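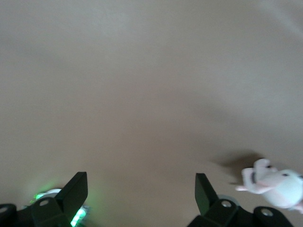
Matt beige, with the soft fold on the diagonal.

Aug 30, 2023

Paste, batch 16, and the Widach ledgers

Started with the paste, as the old one was finished. Batch 16 is made with the Pumer starch, one part to five parts water by volume, soaked overnight in the covered jar. In the morning I poured off the clear water and replaced it with fresh. Cooked in the double pan on the small ring, stirring all the time with the flat spoon. It went from milk to glue very suddenly, as the Pumer always does, and then I kept it on low for another half hour. The instructions on the bag say less time than this. I have tried less time in batches 13 and 14 and both had a floury feeling between the fingers the next day, so I do not follow the bag.

Passed through the sieve three times when cold. After the third time it was like yoghurt and held the mark of the brush. Two jars are in the fridge, labelled. Please do not use the one with the blue lid for spine linings. I put it aside to see how many days it will stay good without any preservative. Batch 15 smelled sour on the sixth day, but the fridge door was not closing well in that week.

Widach ledgers. There are four volumes on the bench, all quarter leather over boards, and all with the same problem: the spine leather has gone to red powder and the front joints are split. Volume one is the worst. Volume three has its text block in two pieces, broken between leaves 200 and 201, where somebody has at one time put a strip of brown gummed tape down the gutter. The tape came off the left side quite easily with a poultice of thick paste, left under plastic film for twenty minutes. On the right side it took the top of the paper with it in two places, each the size of a fingernail. I stopped there. I think the poultice should stay longer and the film should be pressed down better at the edges, where it was drying.

The ink on these pages is mostly safe. I tested the black, the red ruling and the purple of the stamps, with a damp swab, at the foot of the page. Black no change, red ruling no change, purple runs immediately. So every page with a purple stamp has to be kept away from the poultice and I have put a slip of blotter at each one in volume three. In volume four it is not yet done.

Boards. The Heinonen board arrived in the thinner weight, and I had written the thicker weight on the order. I looked in the order book and it is truly there in my handwriting, so the mistake is theirs, but I would like to try to use it. Two thin ones laminated together give a board a little thicker than the original. I made one sample with batch 15 paste and one with the white glue. The paste sample is bowed like a roof tile, even after one night in the Skusenov press. The white glue sample is flat. For a ledger which will be opened every day in a reading room I would accept the white glue between the boards, where it touches nothing old. For the rest of the book, paste only.

About the grain: one of the sheets was cut the wrong way. The label on the packet says long grain and I believed the label. Bend every sheet before cutting, also when the packet is new. I have written this in the book before, in August of last year, and I did not read it.

The Skusenov press. The screw is stiff in the last quarter turn and makes a noise. I cleaned off the old grease with white spirit and put on new, a thin film. It is better but still not nice. The platen is also not parallel: with four pieces of the same card in the corners, the back left one can be pulled out by hand when the other three are held fast. For boards this does not matter much. For the pressing of repaired leaves it does matter, and I will put those under the glass and weights until somebody has looked at it.

Leather. I had wanted to dye the new calf myself to match the sides. Three strips tried:

Strip 1, walnut only, two coats. Too yellow, and blotchy near the flank.
Strip 2, walnut, then a very weak black. Good in daylight. Under the bench lamp it turns green.
Strip 3, damped first all over, then walnut, then the weak black. Even colour, and less green than the second one.

I prefer strip 3. The damping makes the most difference, more than the colour I choose. It should be damp right through and not only on the surface, and the dye should go on with the sponge and never with the brush. The quantity for four spines must be mixed at one time. I did not succeed to make the same brown twice.

The paring went badly. The knife was not sharp and I tried to continue with it, and made a hole at the turn-in of the second piece. Ten minutes at the stone would have saved a piece of calf. The piece is in the offcut drawer, it is still good for labels.

Price. The Widach estimate was made for 2,368 in total and did not include any work on the text block. With volume three broken in two I think we come nearer to 3,000. I have not written to them yet. I would like first to finish the tape on this one volume and see the real hours, and then send one letter with everything in it – two letters with two different prices would look careless.

Still open:

– Stamps in volume four to be marked with blotter.
– Poultice again on the right side of the gutter, forty minutes, film weighted.
– Ask Heinonen about exchanging what is left of the board. Three sheets are uncut.
– Smell the blue lid jar every morning and write it down, also if there is nothing to report.
– Japanese tissue, the middle weight, is nearly finished. Enough for volume three but not for four.
– Knife.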